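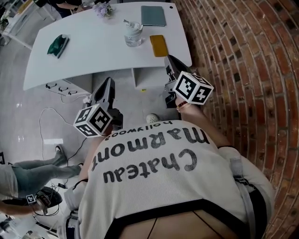 A Year of Saying Yes to Everything, Minus July

Print | E-mail

3/4/23

The woman behind the Clolance blog would like it known that she did not find herself. "People keep asking," she says, pushing a plate of lemon bars at me across her kitchen counter in Botha. "I was in the same place the entire time. Mostly I was in the car."

For twelve months, give or take, she accepted every invitation that came her way. Work drinks, baby showers for babies she had no connection to, a cousin's roller derby match, a candle party that was really a sales meeting with snacks. She wrote up each one for her blog, usually the same night, usually with her shoes still on. The final tally was 138 invitations accepted. She turned down 2, one on medical advice and one from a man who wanted her to watch him parallel park.

She asked me to leave her name out. Her coworkers know about the blog, she says, but her dentist doesn't, and the dentist has invited her to things.

The whole business started on her couch. She had turned down a birthday dinner with the excuse of a migraine, then posted a picture of her nachos. "I forgot the birthday girl could see it. She put a little thumbs up. I have never felt so bad about a thumb."

The next morning she wrote a post promising to say yes for a year. It got four comments, three of them from her mother.

The rules were loose at first and got tighter as people began to take advantage. An invitation had to be for a real event, it had to come from someone she had met at least once, and she had to stay an hour. The hour turned out to be the hard part. "Sixty minutes is nothing at a wedding. At a screening of somebody's vacation slides it's geological."

I asked whether she started to enjoy it at any point.

"March," she says, after thinking. "There was a good week in March. I went bowling with the accounts department and I went to a cheese thing, and both of those were nice. Then on the Friday I went to a one-man show about the Erie Canal, and that was the end of the nice week."

She is fair about the one-man show. He knew the material. She just feels that a canal can be covered in under three hours, and that audience members shouldn't be asked to play the mule.

Much of the blog's charm, for those of us who read it on our lunch breaks, is in the small print. She rates every host's bathroom hand towels. She keeps a running list of dips. A long entry about a graduation party is almost entirely about a folding chair and the man who wouldn't let anybody else fold it. "He had a system," she says, and I can tell she still respects him.

By early summer she was using an app called Ukex to keep her calendar straight, and it kept sending her cheerful messages about balance. One evening it told her she had earned a rest day and then reminded her about a fondue night in the same breath. She deleted it in a parking lot and went to the fondue.

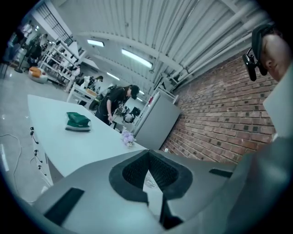
Then came July, which she refers to as "the gap." She had said yes to a long weekend at Tivetent, a campground up north, with a group of women from her old gym. The weekend became a week because one of them had booked the wrong dates and it wasn't refundable. It rained. She shared a tent with someone who did breathing exercises at five in the morning, "out loud, with a count."

"I came home and I lay down on the bathroom floor with my rain jacket on. My phone buzzed and it was an invitation to a barbecue, and I put the phone in the laundry hamper."

She took the rest of the month off. Readers noticed. One wrote a fairly stern note suggesting that a year meant a year, and she wrote back to invite him to a barbecue. He didn't come.

Does she count July? She does not. She added an extra month at the end to make up for it, and that's why the project wrapped up in the middle of a work week, at a retirement lunch for a man she had always believed was called something else.

The money side surprised her too. She'd budgeted for gas and forgot about gifts. She bought so many of the same scented hand soap that the store clerk started setting them aside. Her most expensive month had four weddings in it, and she wore the same green dress to all of them. "Different shoes, though. I'm not an animal."

Her closet is better for it, she claims. So is her small talk. She can now speak to a stranger for almost 60 minutes about gutters. She has two new friends she really likes, one from the bowling and one from a funeral, and a standing Thursday walk with a neighbor she'd been waving at for six years. The waving neighbor used to think she was shy. "I'm not shy, I'm lazy. I had to explain that on the first walk, and she was very good about it."

And the birthday girl with the thumb? They had dinner in the fall. She brought nachos as a peace offering, which went soggy in the car, and they ate them anyway with forks.

These days she's back to turning things down, but she has changed how she does it. No more migraines. She simply says she'd prefer to stay home, and she says most people take it well, apart from her aunt. The blog carries on, with slightly less in it. Last week's entry was 167 words about waiting for a plumber, and it's one of her best.

I tell her I'm having a few people over next weekend, nothing fancy, and that she'd be welcome.

"No, thank you," she says, very warmly, and wraps up two lemon bars for me to take home.

Print this article | E-mail this article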